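Ticket: wrist camera reports an object when there isn't one, Pumevent gripper only
Queue: Tustammont bench, end effector comparison
Status: open, lowered from urgent to annoying
Component: gripper trial / vision

Summary

We are comparing two grippers on the same arm, the Dreston parallel jaw and the Pumevent two-finger linkage. Same controller, same wrist camera, same pick routine. The Dreston finds parts and picks them up. The Pumevent finds parts, picks them up, and then between jobs finds a further part made of nothing, which it goes down and closes on with great confidence.

Expected: no detection, arm waits at the look pose.
Got: one detection, centre of view, confidence well over threshold. Arm descends, fingers close, controller reports "grasp empty", arm returns, repeat until someone loses patience.

Log

09:10 Reproduced at first attempt. 13 false picks out of 20 cycles. Swapped back to the Dreston, same light, same table: none out of 20. Swapped again to the Pumevent and it was back at once, looking pleased with itself.

09:45 Suspected the finger mask. The mask file blanks out whatever part of the gripper the camera can see, and ours was drawn for the Dreston, whose jaws are short and stay politely at the bottom of the view. Redrew it with the Pumevent fingers fully open. False picks down to 9 in 20. An improvement, in the sense that a smaller leak is an improvement.

10:30 Checked the camera bracket. One screw had a quarter turn left in it. Tightened it, recalibrated, felt virtuous. No change.

11:15 Rang Suominen support, who supply the controller. They asked whether we had tried restarting it. We had. They asked whether we would mind doing it again while they were on the line. Firmware is at build 193, which they say is current. Restart made no difference, but the fan is quieter now.

11:50 Fixed the exposure at 3,000 microseconds instead of leaving it on auto. Down to 4 in 20. First thing today that has made sense.

13:20 Saved the raw view at each false detection and drew the detector's box over it. The box isn't on the fingers at all. It sits across the middle, over the soft dark band on the table, and the detector seems to have decided that a dim patch with a paler bit in it must be a part. 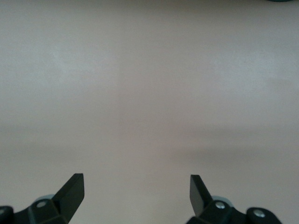
13:40 Raised the minimum edge contrast from the default to the next step up. Anything with a proper outline still gets through. 20 cycles, no false picks. Put three real parts down, all found, all picked. Took them away again and ran another 20. Nothing.

14:05 Set the exposure back to auto to see which change had done the work. Two false picks in 20, so both settings stay. I would have preferred a single culprit.

Still to do

- Rerun the Dreston with the new contrast setting, or the comparison isn't one.
- Proper mask for the Pumevent at half open and closed. The current one only covers fully open - fine at the look pose, useless once the fingers move.
- Try a second lamp on the far side of the bench and see what the band does.
- Ask Suominen why "grasp empty" doesn't stop the routine. The controller knows it has picked up nothing and goes back for more.

Note for whoever fills in the comparison sheet: please don't mark the Pumevent down for this morning. Its grip on the real parts was the better of the two. Do mark it down for the fitting, which needs a hex key we don't own.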